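Interiors and Finishes, Unit 16
Gray mottled surfaces: what the sales sheet claims and what you can check
Handout prepared by Anika Schumacher for the February session

Manufacturers like to describe a mottled gray surface as "forgiving." The word turns up in the Zudeck brochure and again in the Imero one, and neither says what is being forgiven. Usually they mean that crumbs and smears don't show. I would treat that as a warning. A counter that hides dirt from the buyer hides it from the person wiping it too.

The second claim is that the color is neutral. Gray is sold as if it had no color of its own, and then it goes home and sits under a kitchen light next to a cream wall. Look for the cast before you look for the pattern.
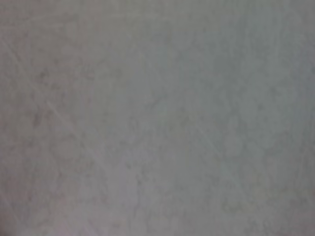
A chip the size of a playing card won't tell you much about cast. Small samples get read as one flat color, and the eye averages whatever is on them. Ask for the largest piece the shop will lend, and look at it in the morning and again at 4 p.m. Sinéad Mac Mathúna disagrees with me and says a good chip under a good lamp is enough. She has a better lamp than most of you will have.

Vein or scratch?
Stone-effect patterns often include thin pale lines. So do surfaces that have had a knife dragged over them. From close up the two can be hard to tell apart, and I don't trust anyone who claims to do it by eye every time. Some things to try:

Run a fingernail across the line. A printed vein shouldn't catch. A shallow scuff may not catch either, so this test only works in one direction.

Wipe with a damp cloth and let it dry. Some scuffs are only residue.

Look for a repeat. Printed patterns come around again, though on a short counter you may never reach the second copy.

Change the light. Move a lamp low and to one side, then to the other. A tint that moves with the lamp belongs to the room — reflected from a wall, a curtain, your own sweater. A tint that stays put is more likely in the material. 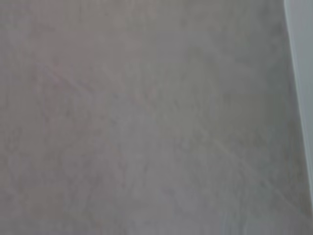

For your own notes
Pick one gray surface you use every day and write 251 words on it, no more. Give the color in plain terms (greenish, pinkish, bluish) and say where it changes. "Neutral" and "timeless" will be crossed out. If you can't decide whether a mark is damage or pattern, say so and list what you tried.

Reading: Nic Aodha, pages 15 to 27. The chapter is too kind to laminates, and the Cladora case it leans on was written up by the people who installed the counters. Read it with that in mind.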